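Menemero Steel-Handled Kitchen Knife: what I think after a few months of chopping
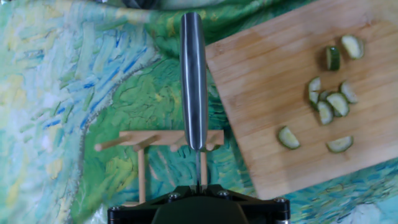 I held out on all-metal knives for years. My mother had a set when I was a kid and I remember them as slippery, heavy things that clanged in the sink, so when I needed a new everyday knife I went looking for wood handles first. Then the wood ones I liked were all either sold out or way more than I wanted to pay, and the Menemero was sitting there at $29 with free shipping if I added something else to the cart. (I added a dish brush. The dish brush is fine.)

So, the handle, which is what everybody asks me about. It's a long, rounded cylinder in brushed steel, no finger grooves, no rubber, no rivets. I was sure I'd hate it. The first week I kept looking down to check which way the blade was facing, because a round handle doesn't tell your hand anything, and if you've come from a regular flat-sided handle you will do this too. By the second week I'd quit thinking about it. I pinch up near the blade now and the rest of the handle just sort of sits in my palm out of the way.

Wet hands are okay. Greasy hands are another story! I did a whole chicken with it one Sunday and had to stop and wash up more times than I'd have liked. If you break down a lot of meat, get something grippier and use this for vegetables.

The blade is thin, and I love that. Onions, peppers, cucumbers, ripe tomatoes, all lovely. It goes through a cabbage without wedging the way my old knife did. What it does not like is anything really hard. I tried it on a butternut squash and got that awful feeling of the blade wanting to bend off to the side, so I put it down and got out the big ugly one from the back of the drawer. I also wouldn't go near a frozen anything with it.

Sharpness out of the box was very good. It held up for the first couple of months and then started to skid on tomato skins, at which point I gave it a few minutes on my Baumgart stone (the 300 grit side, which was probably rougher than it needed, but it's the one I own). It came right back. I touch it up now whenever I remember, so not often, and it's still the sharpest thing in the house.

A word on what you cut on. I use mine on a square bamboo board, and I've read the arguments that bamboo is harder on an edge than softer woods. Could be. The board was already mine, I like it, it's light enough to carry to the pot with one hand and tip everything in, and I'd rather sharpen a bit more than buy another board. Whatever you do, don't use glass. My sister-in-law has a glass one and the noise alone makes my teeth hurt.

Cleaning is easy, hot soapy water and a towel. The leaflet says no dishwasher and I've mostly obeyed. It went through by accident once and came out with a few cloudy spots that rubbed off with a little vinegar. The brushed finish does show fingerprints, and if you're the kind of person who wipes down the toaster, you'll be wiping this too.

The other knife I considered was the Rorar, which a friend has and let me use for an evening. It's a nicer knife in some ways, with a bit more weight toward the blade and a handle with a slight swell so your hand knows where it is. It also costs more than double and I didn't find that it cut any better. I'd be happy with either one. If somebody gave me the Rorar for my birthday I wouldn't send it back!

Small complaints. The cardboard sleeve it ships in is useless after you open it, so plan on having somewhere safe to put the knife. The logo sticker on mine left a gummy patch that took cooking oil and some muttering to get off. And I wish they made a shorter one. I asked the shop (I bought mine through Gurcombe) and they said there's no small version planned, which is a pity, since I'd buy it tomorrow for fruit.

Would I get it again? Yes, for this price. I use it every day, twice a day on weekends, and my old knives have mostly been moved to the camping box. If you have arthritis or you know your grip isn't great, try to hold one in a store first, because the round handle could be a dealbreaker. For everyone else who mostly cuts vegetables and doesn't want to spend a lot, go ahead.

Four stars. I took one off for the chicken.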